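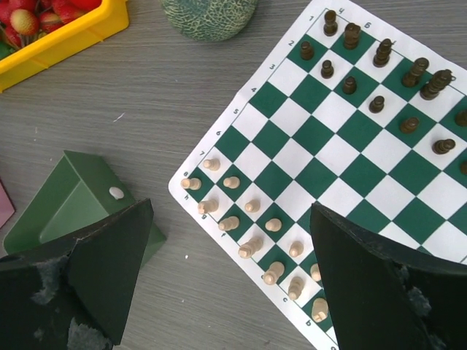 According to one viewer in Grirbridge, writing to a fan page after the last episode of a crime series, the ending "was not bad, it was only not there." She had followed the story for 19 episodes. On the last evening the detective opened a door, the music became loud, and the names of the cast came up. She wanted to know who was behind the door, and she also wanted to know if she was foolish to be so angry.

Her letter brings us to the subject of this chapter, the open ending in serial television drama. In the previous chapter we looked at how a first episode makes promises to its audience. Now we go to the other side of the story and ask what happens when some of these promises are left without an answer.

Chapter 7
Leaving the Door Open: How Series End

7.1 Two kinds of ending

A closed ending answers the main question of the series. If the first episode asks who killed the banker, the last episode tells us. An open ending leaves the main question, or a large part of it, without an answer. Most series stand somewhere between the two. The murder is solved, for instance, but we do not learn if the detective will keep her job.

It is useful to separate the open ending from the cliffhanger. A cliffhanger stops the action at a moment of danger and asks the audience to come back. It belongs to a story which will continue. An open ending can look the same on the screen, but the writers do not plan to continue. The difficulty for viewers is that they often cannot know which of the two they have seen. A series may be written with a cliffhanger in October and be canceled before the next season is filmed – and then the cliffhanger becomes an open ending by accident. 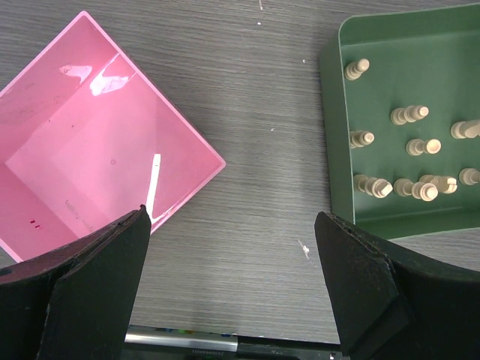
Figure 7.1 Pink box on a gray tabletop.

7.2 A case for this chapter

We will return several times to one series, Stalley. It is a drama about two sisters who take over a ferry company in the port of Remon. Each episode is 60 minutes long. The first season has one clear question: which sister sold the old ferry, the Rawat, to a smuggler? The answer is given in the sixth episode, much earlier than most viewers expected. After this, the series asks a different question, if the sisters can still live in the same house.

This second question is never answered in words. In the last scene one sister puts her key on the kitchen table and goes out to the yard. The other one looks at the key. We hear the ferry. Some viewers understood that she was leaving for ever, and others that she did not need a key any more because the door would stay unlocked.

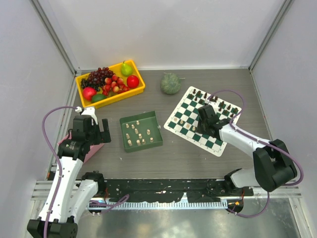

Both readings can be defended with material from earlier episodes, and in section 7.4 you will be asked to do so. For the moment, please notice only that the writers closed one question completely before they left the other one open. Students who write their own scripts often forget this order. They leave everything open, and the audience feels that the writer did not know the answer.

7.3 Words you will need

Story question: what the audience is waiting to find out.
Closed ending: the main story question is answered.
Open ending: the main story question is left, fully or partly, to the audience.
Cliffhanger: a stop at a moment of danger, with a continuation planned.

Before you read further

Choose a series which you have watched to the end. Write its main story question in one sentence. Then describe the last scene in about 100 words, without giving your opinion of it. Keep this text, as you will need it for the exercise on page 233.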